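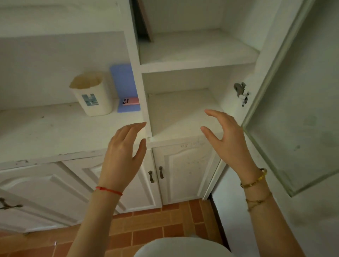

How do you get a robot ready to fetch a glass?

Bakine is a robot with two arms and wheels instead of legs. Its job is to carry small things from one place in a home to another, such as a glass from a cupboard to a bedside table. Before it can do that safely, people have to set it up, and after that they have to look after it.

Kimie Ishida and Siiri Kiiskinen do this work at a workshop called Lodden. Kimie looks after the arms and wheels. Siiri looks after the part that does the seeing and deciding.

Step one: a safe place to work

The robot starts in a parking spot, where it also charges its battery. Kimie puts this against a wall, away from doors, so that people don't trip over it. Then she drives the robot slowly round the room with a hand controller. She is listening for rattles. A tiled floor has lots of little gaps between the tiles, and a wheel that is even slightly loose will click each time it crosses one.

She also measures how high the shelves and tables are. An arm can only stretch so far, and a shelf that is easy for a grown-up may be too high or too deep for Bakine.

Step two: showing it the job

A robot doesn't know what a glass is for. It doesn't know that a glass should stay upright when there is a drink in it, or that you let go only once the bottom is resting on something. So a person does the job first, many times, and the robot's computer is given lots of examples to learn from.

The people don't do it exactly the same way each time. They might stand a bit further to the left or pick the glass up from another side. If every example were the same, the robot would only manage the job when everything was in exactly the right place. Real homes are untidier than that.

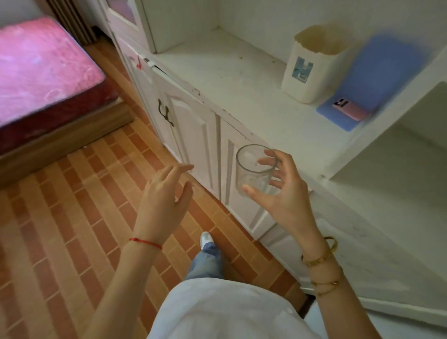 Seeing is often harder for a robot than lifting. A camera finds the edges of a thing by looking for places where the colour or the brightness changes, and some things hardly change at all. A clear glass held up in front of a white cupboard door is a good test. You can look straight through it to the door, so most of what the camera gets is just more white. The thick bottom and the rim do catch the light, and those are the parts Siiri checks first. If the robot can find the bottom and the rim, it can work out where the rest must be.

Step three: setting the grip

Each of Bakine's hands has 2 rubber pads that close together. Squeeze too hard and a glass could crack. Squeeze too gently and it slides out. Kimie begins with a plastic cup, then a metal one, and leaves the glass until last.

Inside the hand is a sensor that measures how hard the pads are pushing. Kimie checks it by closing the hand on a spring. She already knows how hard the spring pushes back, so if the robot gives a different number, the sensor needs adjusting. Siiri writes the old number and the new one in a notebook, with the time of day – sensors can change a little as a room warms up.

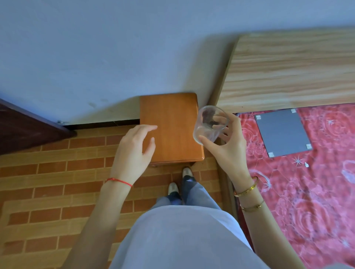
Then come the practice runs. Bakine has to do the whole job 70 times before it is allowed to work without someone standing next to the stop button. A run only counts if the glass ends up standing on its base, away from the edge of the table. When a run goes wrong, Siiri looks at what the robot was seeing at that moment and adds more examples of that kind.

Looking after it

Once the robot is working, there is a list of small jobs to do every 7 days:

Wipe the cameras with a soft, dry cloth.
Wash the rubber pads and let them dry.
Pull hair and fluff out of the wheels.
Press the stop button and check that everything stops.
Look along the cables for cuts or sharp bends.

The pads wear out faster than anything else. New rubber is slightly rough and grips well, but after a lot of use it goes smooth and shiny, like the bottom of an old trainer. Kimie changes both pads on a hand together so that they match. New pads are glued on, and the glue needs 24 hours to set. During that time the robot stays in its parking spot, switched off at the wall, with a note on the arm that says PADS DRYING.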